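How does a medicine get tested before you take it?

A page for readers from 8 to 12 years

Think about the last time you were sick and somebody gave you a spoon of syrup or a small tablet. Maybe it tasted of strawberry. Maybe it tasted terrible! You swallowed it, you drank some water, and you went back to bed. But before this syrup could come to your house, many people had to work on it, often for more than ten years.

In this page we follow one medicine on its long trip. We will call it Estex. It is a syrup against a bad cough, and it was made by a company with the name Ramanauskas.

First comes an idea

Every medicine begins with a question. At Ramanauskas the question was: why does a cough stay so long, when the cold is already gone?

The scientist who asked it is Gunārs Šimkus. He has worked in the laboratory in Trolberg for 11 years. He and his team looked at many different substances. A substance is just a word for "stuff", but stuff of one exact kind. Salt is a substance and sugar is too.

Most of the substances did nothing. Some of them did something, but the wrong thing. After a long time the team had 10 which looked interesting, and from these they kept three.

"When I was young I thought a scientist finds the answer and shouts hurray," Gunārs told us. "Mostly I write in my notebook: no, no, no, maybe, no."

Tests in the laboratory

Now the team had to find out if the three substances are safe. Safe means that they do not hurt the body. The first tests are done in small glass dishes, with living cells inside. Cells are the very small parts that you, your cat and every tree are made of. You cannot see most of them without a microscope.

If the cells become sick, the substance is stopped. This happened with one of the three. Later there are also tests with animals, mostly mice and rats. Many people find this sad, and many scientists too. There are rules about how the animals must be treated, and scientists are looking for other ways, for example with computers. But in many countries some of these tests are still asked for by law.

Tests with people

When a substance looks safe in the laboratory, it can be tried by people. This is called a clinical trial. It usually has steps, and the steps are called phases.

Phase 1. A small group takes the medicine. Often they are healthy adults. The doctors want to know: is it safe, and how much can a person take?

Phase 2. A bigger group takes it, and now these are people who have the illness. The doctors look if it helps.

Phase 3. A much bigger group takes it, often in many hospitals. Here the doctors compare. One part of the group gets the new medicine. The other part gets an older medicine, or something which looks the same but has no medicine in it. This second thing is called a placebo (you say it pla-SEE-bo).

Why do they need a placebo? Because sometimes we feel better only for the reason that we believe we got help. And a cough often goes away alone. If both parts of the group feel better in the same way, then the new medicine did not do the work.

In most of these trials the patients don't know which bottle they have. Very often the doctors don't know it also — only a secret list knows it, and the list is opened at the end.

You must be allowed to say no

This is maybe the most important part of the page. No person should be put in a trial without knowing it. The doctors have to explain what will be done, what can go wrong, and that everybody may stop when they want. Only then the person signs a paper. This is called informed consent. Informed means you were told. Consent means you said yes.

For children, usually a parent signs. But when the child is old enough to understand, the doctor should ask the child also.

In the past this was not always done. There were doctors and companies who tried medicines on people and did not tell them the truth. Some people became very ill from it, and some died. The strict rules of today were written also because of them.
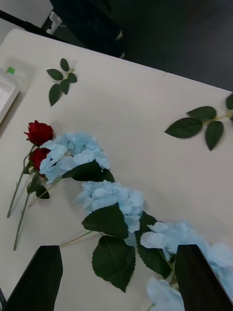 Who decides at the end?

A company can't say by itself "our medicine is good, please buy it". It has to send all its results to a government office. In the United States this office is the Food and Drug Administration, or FDA. Other countries have their own. The people there read everything, also the bad results, and they ask questions back. Then they say yes, or no, or "please do one more test".

For Estex the first answer was "please do one more test". The company was not happy, and the test took four more months.

And after the yes?

The work goes on. When a medicine is used by a great many people, problems can show up which were too rare to be seen before. An unwanted effect is called a side effect. It can be small, like a dry mouth, or it can be serious.

Doctors and pharmacists report side effects, and patients can do it too. If a batch of medicine is found to be bad, it must be taken back from the shops. This is called a recall. A batch is all the bottles that were made together, and that's why there is a number printed on the package.

Evander Pringle works in a pharmacy on Bikerard Street. He showed us how he looks for a batch number when a recall letter comes. He goes along the shelf with his finger, box after box, and then he does the drawer in the back. It took him nearly 10 minutes, and that was with only one kind of syrup.

Words to remember

Substance: stuff of one exact kind.
Clinical trial: a test of a medicine with people.
Placebo: something that looks like the medicine but has no medicine in it.
Informed consent: you were told everything, and you said yes.
Side effect: something a medicine does that we did not want.
Recall: when a product is taken back.

Try it at home

Ask an adult to show you an empty medicine package. Can you find the batch number? Look for the word LOT or BATCH. Next to it is often the date until when the medicine can be used. Never open or taste a medicine by yourself, also when it smells of strawberry.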